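October, late evening

Spent nearly the whole day on the two-arm planner. The build from Senbridge came in overnight and I had it installed by nine. The first thing it did was refuse to start because the joint limits file was in the old format, so that was an hour gone. Clodagh Sheehan had hit the same thing at Judasville and sent me her converter script, which worked once I changed the paths.

After that, back to the cup task. The trouble since last week is that the two arms are planned separately and then checked against each other at the end. When the check fails, the planner throws both paths away and starts again. On a bad run it does that until the timer stops it. I put in a change so it keeps the left arm's path and only replans the right one, with the left treated as a moving obstacle. Planning time went from 400 ms to 300 on the easy starts. Hard starts are not much better.
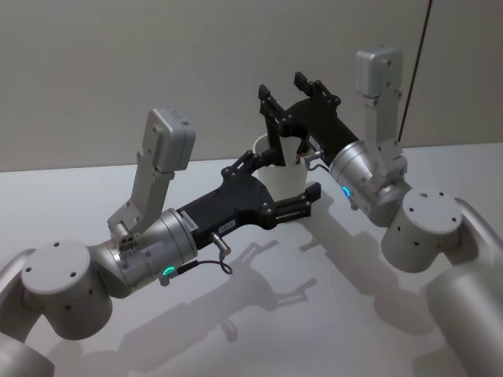
Why not plan both arms together as one big arm?
Planning them together doubles the number of joints in the search, and our planner gets slow very quickly as joints are added. It is the cleaner way to do it and we may end up there, but for now fixing one arm and planning the other is quick enough to run between grasps.

Dela Abugri came by after lunch and we went through the collision margins. I had them at 30 mm everywhere, left over from the Bermúdez tests, and that rules out most of the useful finger positions when both grippers are near one object. We agreed to keep 30 for the forearms and wrists and go much smaller for the fingers. Dela wants the margin to shrink with distance to the target. I said I would try it, but I want the simple version logged first.

Ran the batch in simulation from four onwards. 88 starts solved out of 100, the rest timed out. I looked at three of the failures and they all had the right elbow folded in close at the start, so it may be the seed poses and not the planner at all. Urko still draws the left arm's path one step behind in the viewer, which had me chasing a collision that wasn't there.

Tomorrow: new seed poses, rerun the same batch, write to Senbridge about the limits file. Must also move the logs off the small disk before it fills up again.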